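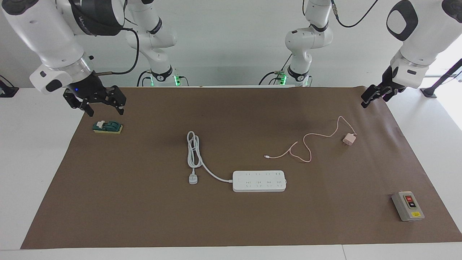
Photo: Ostap Savchuk / Stummont

About us

Stummont began with a drawer. You have the same one at home: phone leads, a charger for a phone you dropped in a lake, and one cord so tangled it has become structural. Ours was in a rented office in Clilenton, and it took 14 minutes to find anything in it, by which time you'd forgotten what you were looking for.

We are now a small workshop that sorts, labels and tidies cords for people with better things to do. Schools, dental offices, a curling club, the Grilthorpe public library (twice, they had a relapse). You send us the box and we send it back in a condition you could show your mother.

The work is done at a table covered in brown paper. We have been offered nicer surfaces. Brown paper can be written on, spilled on and thrown out, and a white cord shows up on it beautifully, so brown paper it stays. Ostap Savchuk, our founder, buys it by the roll and is particular about who gets to cut it.

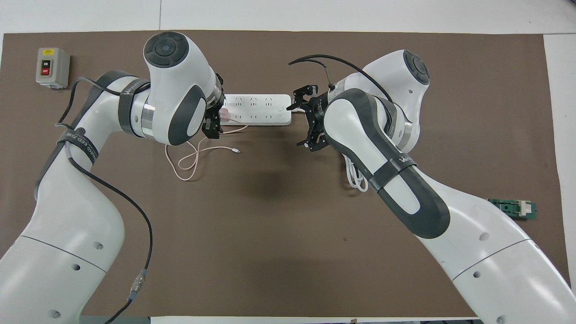

Power strips get the most argument. Ostap holds that every strip should be emptied, wiped and given a label before a single plug goes back in. The rest of us hold that it's nearly lunch. He generally wins. Charging cords are coiled loosely, never wound around the hand and elbow like a garden hose, and anyone caught doing the garden hose is sent to sort twist ties.

We charge $65 a box, any box, provided one person can lift it. Offices pay $700 for a full day on site, labels included. The Bondarchuk building once handed us 1000 cords in garbage bags and called it "a bit of a backlog." We still do their work every June and have learned to bring our own chairs.

We don't do repairs, we don't do Christmas lights, and we can't tell you what the mystery adapter is for. Keep it anyway. Everyone does.

The shop is open from 9 a.m. to 4 p.m. The doorbell needs a new cord.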